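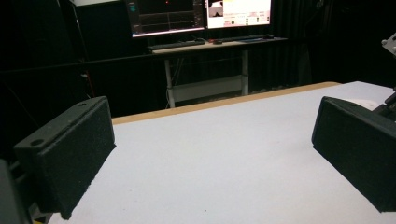 We have been putting the Vundholm hand-held gripper kit through its paces since November, and this page is where we keep our favorite views from the bench, for anybody wondering whether to rent one or buy one outright (we were on the fence for a good long while ourselves!). The kit comes from Lundby in a padded case, with a spare pair of finger pads, and the rental plan covers 100 hours of recording before you owe anything more. What won us over first was the pads – black, blocky and textured, angled in toward each other so you always have a fair idea of where your grip is going to land, even over a plain white tabletop. We like to leave a couple of monitors running on a desk beyond the work table, too, and it's a real comfort to be able to glance up at them between tries.

Rental kits are listed in the Lundby catalog under item 2487, and the spare pads under item 118.

Last updated: November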